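Chore Machines: Frequently Asked Questions
Last updated 14 May 2019

Can a robot do my laundry yet?
Parts of it. Washers and dryers have done the wet half for decades. Sorting, folding and putting away are still done by people in almost every home. A few labs have machines that fold towels, one at a time, slowly.

What about floors?
Floors are the one chore you can hand over today. A robot vacuum works well on hard floors and short carpet. It won't pick up socks first, so you will.

Does Clisadum sell a folding robot?
No. We test chore machines and publish what we find. We don't sell or rent them.

Why is folding so hard?
A box has the same shape each time you pick it up. A shirt doesn't. The machine has to find an edge or a corner in a heap, and the heap changes as soon as it is touched. Thin and see-through materials are worse, as depth cameras read them poorly.

How fast was the best machine you tested?
The Muvness arm took 200 seconds per hand towel in our January trial. Siwan Skyrme, who ran it, folds the same towel in four. Out of 902 attempts the arm finished 400 without help. Full tables are on the Results page.

Are shops and warehouses further along?
Yes, for rigid goods. Boxes, bottles and trays are handled by machine in many places. Bagging soft items, packing mixed orders and clearing a cluttered bench are mostly hand work.

How do machines learn this kind of task?
One common way is from people. A person does the job using grippers like the ones a robot would have, many times over, and the recordings are used for training.

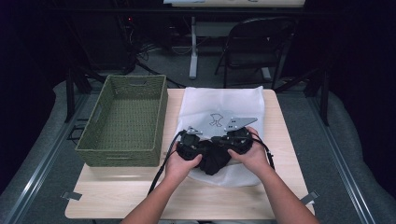

The slow part is variety. A machine trained on one kind of cloth may fail on the next, so the job has to be repeated with different materials, containers and tables.

When will I be able to buy one?
We don't give dates. Rhun Samuel keeps a list of announced products and updates it when one ships.

Can I suggest a chore for testing?
Yes. Send it to Eirlys Nicholas through the contact form. Please say what the items are and where they have to end up.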